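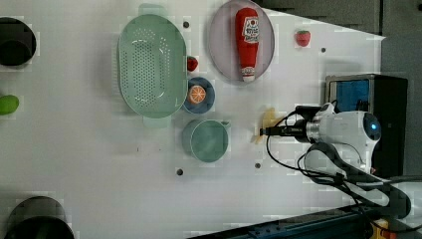 Remedies for uneven data should come before collection starts and should not be left to the training stage, Bayu Setiawan argued when an early draft of this section was passed around. Setiawan's view was that an operator who is free to place the objects will fall into a small set of favorite layouts without noticing, and that extra training time does little to repair this. We agree in part. The protocol below limits the operator's choices at the start of an episode but leaves the motion itself free.

3.2 Collecting demonstrations

All demonstrations were recorded at one station with a fixed arm and a fixed set of kitchen objects and toy foods. Each episode began with the arm near the table and the objects already laid out. The operator received a short written instruction, such as "put the orange slice on the plate", and guided the arm by hand controller until the instruction was met or the time limit of 20 seconds ran out. We collected 200 episodes for the main set. Episodes that ran over the limit were kept and marked as failures, as they are used in the comparison in Section 5.

Layouts came from a list prepared with Kalo, our in-house scheduling script. Kalo gives a rough region for each object and does not give an angle. Remedios Padilla checked each layout against the list before recording began. A layout was reused for at most 4 episodes, after which the operator moved on to the next entry.

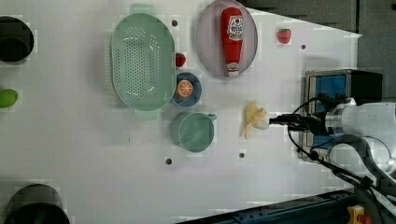
Figure 2. Overhead view of the collection table, with the arm at the right.

Soft and irregular objects needed a separate rule. A rigid cup can be described well enough by its position and the direction of its handle, but the same two values say little about an object whose parts can point several ways. The toy banana in Figure 2, with its peel splayed into several strips and a whitish piece at the center, is such a case. For objects of this type we asked the operator to name the intended grasp point in the episode notes. The notes are not given to the policy and serve only to sort episodes afterward.

After the first batch in June we removed 23 episodes in which the notes and the recorded motion did not agree. These were recorded again with the same instructions and layouts. The replacement episodes are included in the total given above.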